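Furniture and Wood Care > Tables

Wood table feels tacky in summer, do I have to strip it?

Denise Goodall

Hello everyone, I've been reading this site for ages and finally have a problem of my own to bring to it. We share a big wooden table at work, the kind you can fit a whole meeting around, and for the last couple of months the top has felt tacky. Paper sticks to it a little. If you rest your forearms on it for the length of a phone call, you have to sort of peel them off again, which gets a laugh the first time and not much after that.

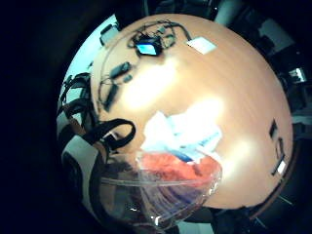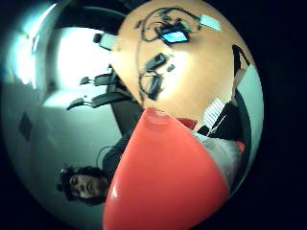
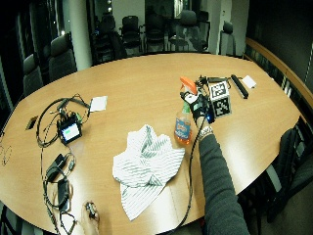 I should give you the history, as far as I know it. We bought it used from Hireo when they were clearing out an office in Tirkberg, for $289, and the man who delivered it told us it was 13 years old and had "a normal finish," and that's all I ever got out of him. I don't know if that means varnish or lacquer or something else. It was lovely and smooth when it came. Since then it has been wiped down most evenings by whoever is last out, with whatever is under the sink, and I'm afraid that has been a mixed bag over time. There was an all-purpose spray, then some wipes, and for a while a cream polish called Sowa that smelled wonderful and that I was personally very fond of (so if it's the culprit, I'll take the blame).

The tackiness is worst where people sit and much less in the middle. It got noticeably worse in June when the weather turned muggy. We're in Urville and the room faces south, with no air conditioning to speak of, just a fan that mostly moves the papers. On a cool morning it's nearly all right, and by three in the afternoon it's back.

My brother-in-law says to sand the whole thing and start over, but he says that about everything, including our back steps, which he sanded and then didn't start over. I'd love to avoid that if I can. It's a heavy thing and I have no garage to put it in, and the room is in use every day. Is there something gentler I could try first? And how do I tell whether it's just dirty or the finish itself has gone bad? Thank you in advance, and sorry for the long post.

Bakari Langat

Hi Denise, welcome, and please don't apologize for the history, because that's the useful part. I wish more people would list what's been under the sink!

I'd put my money on buildup. Cream polishes leave a little wax or oil behind each time, and then the next day's spray smears that around with skin oil and hand lotion, and after a year or so you have a soft layer sitting on top of a finish that may be perfectly sound underneath. Warm, damp weather softens it, so your June story fits very nicely. The fact that the middle is better also fits, although I'll come back to that.

Start with the fingernail test. Pick a spot near the edge where people sit and drag your nail across it lightly. If you get a grayish or brownish curl of gunk under the nail and the surface beneath looks shiny and hard, it's buildup. If your nail leaves a dent, or the curl is clear and amber and you're looking at bare wood underneath, then the finish is breaking down and you can skip to the end of my answer.

Assuming it's gunk, here's how I'd go about it. Put a few drops of plain dish soap in a bowl of warm water. Wring a soft cloth out until it hardly drips at all. Do a patch the size of a dinner plate, wipe it again with a second cloth wrung out in clean water, and dry it right away with a towel. Then wait until the next day before you judge it. Wood finishes can feel odd right after washing, and I've talked myself into a second round more than once when the first had done the job.

If soap only gets you halfway, the next step is odorless mineral spirits on a white cotton rag. It dissolves wax and oily polish and won't hurt most cured finishes, but do try it on the underside or somewhere out of sight first. Open the windows, keep it well away from anything hot or electrical, wear gloves, and when you're finished lay the rags out flat outdoors until they're completely dry. Don't ball them up in the trash. Change to a clean part of the rag often – you'll be horrified by the color, and then a bit pleased with yourself.

Now, about the edges. Skin oil and sweat can slowly soften some finishes, lacquer especially, and it always shows first where people lean. So it's possible you have both things going on, gunk over a finish that's beginning to give up. My mother's kitchen table was like that. I cleaned it twice with spirits, and the middle came up like glass while the place where my father read his newspaper stayed soft forever. We ended up putting a runner down each side and nobody minded.

If the finish really has gone soft, cleaning won't bring it back. You can have the top stripped and refinished, and I'd get a quote from someone local before you rent a sander, especially as it might be veneer. Look at the underside of the edge to see whether the grain carries through. Veneer can be very thin and one enthusiastic afternoon (I'm thinking of your brother-in-law here) will go straight through it.

Cúc Văn

vinegar and water, half and half. works on everything

Kerubo Kaijage

I'd go easy on the vinegar, with respect to the post above. It's all right well diluted for an occasional wipe, but half and half on an older finish that's already soft could dull it, and then you have two problems. I did it to a sideboard and regretted it.

Otherwise I agree with Bakari, and I'd add one thing about the weather. I used to work in a library reading room with long oak tables, and our sticky season started whenever the humidity in there climbed past some 85 percent. We got a small dehumidifier and ran it overnight with the doors shut, and it made more difference than any of the cleaning did. You can buy a humidity gauge at a hardware store for very little. It'd be worth having one in the room for a week or 2 before you spend money on anything else.

Also, whatever you end up doing, please agree on one product with everybody and get rid of the rest. A barely damp cloth and a dry one is plenty for most days. We taped a note inside the cabinet door and it held for quite a long time, until somebody got a gift basket with furniture spray in it.

Denise Goodall

Thank you all so much! I did the fingernail test at lunch and got a gray curl, very satisfying and a little disgusting, with a nice hard surface under it. There's one place at the end where my nail did leave a faint mark, so I think Bakari is right that it's some of each. I'm going to do the soap this evening on one patch and leave it overnight, and the Sowa has gone home with me for my own bookcase, where I can't do any harm to other people's elbows. I'll pick up a gauge as well and post what it reads.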